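Pedestal table

A pedestal table is a table whose top is held up by a single central column instead of legs at the corners. The column ends in a base that spreads the weight, commonly a flat disk, a block, or a set of feet pointing outward. Bases with three or four feet are the most common.

Small pedestal tables were used in homes for serving tea, playing cards, and holding candles. Some had a hinged top that tilted upright so the table could be stored against a wall. Larger ones, made for dining, often had two columns and a removable leaf.

The main advantage of the form is legroom. Chairs can be placed at any point around the edge, and a round top 30 inches across will seat two people. The main weakness is tipping. A heavy load near the rim can upset the table if the base is much narrower than the top, so makers add weight low down or lengthen the feet.

Height varies by use. Dining tables usually stand near the height of a desk, while side tables are made to match the arms of the seats beside them - lower for lounge chairs, higher for upright ones.
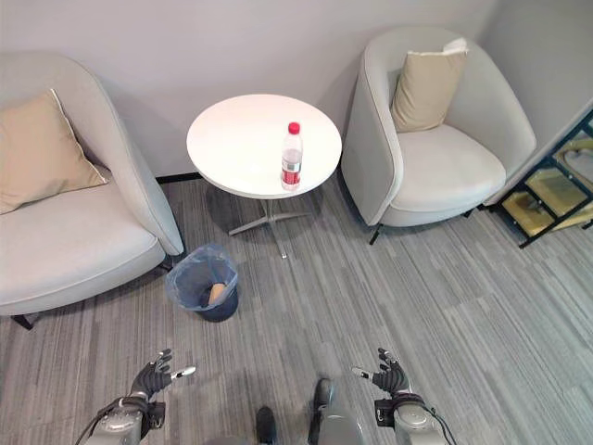
A round white side table with a four-pronged metal base, between two tub armchairs.

See also: Drop-leaf table, Gateleg table, Tilt-top table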